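Search this site Enter keywords Go

Young Visitors' Guide: Robots at the Rarkcombe Open Day

Every fall, the Rarkcombe Center for Machines and Making opens its workrooms to schools and families. This guide is for visitors ages 8 to 11. Please read it before you come. Grown-ups may wish to read it too.

What is a robot arm?

A robot arm is a machine that can reach, turn, and pick things up. It has joints, which are the places where it bends. Your own arm has joints at the shoulder, the elbow, and the wrist. A robot's joints are moved by motors, and a computer tells each motor how far to turn.

At the end of the arm is a tool. Many robot arms carry a tool called a gripper. A gripper works a little like your thumb and finger when you pinch a crayon. Some grippers have soft pads, which help them hold smooth objects.

Why is picking up a cup so hard?

You learned to pick up a cup when you were very small, and now you do it without thinking. A robot must work out where the cup is, how wide it is, and how firmly to squeeze. If it squeezes too softly, the cup slips. If it squeezes too hard, the cup may crack.

Clear glass is a special problem. Light passes through it, so a robot's camera may see the table behind the glass and miss the glass itself. Shiny things can be difficult as well. A bright spot of light on a pitcher can look like part of its shape.

Cords are harder still. A cup keeps its shape when it is lifted - a cord does not. It bends a new way each time it is moved.

What happens at the demonstration?

The demonstration takes place in the Vaněk Room, on the ground floor. Each one lasts 38 minutes, including time for questions. Sarmīte Hunt, who leads the Mirkoleo program for schools, will explain each step as the robot works. The tasks use things from an ordinary kitchen, and the objects are moved to new places between turns. A robot that can only find a cup in one spot still has a lot to learn. 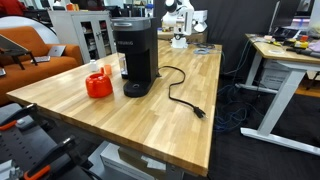
Kitchen things on the worktable in front of the white robot arm. Look for the clear glass cup behind the coffee maker.

Children may suggest where an object should go next. A member of the staff will place it. The robot may drop something or miss it completely, and the team writes this down. Last year's notes listed 2,233 tries, and the misses were studied as carefully as the rest.

Rules for visitors

Stay behind the yellow line while the arm is switched on.
Keep your hands off the tables and cables.
Raise your hand to ask a question.
Leave food and drinks in the Iveo Hall.

Words to know

Joint: a place where an arm can bend or turn.
Gripper: the tool a robot uses to hold things.
Motor: a machine that makes something move.
Sensor: a part that measures something, such as light or touch.

Groups should arrive 5 minutes early - the doors close when the demonstration begins. School bookings for November are taken at the front desk.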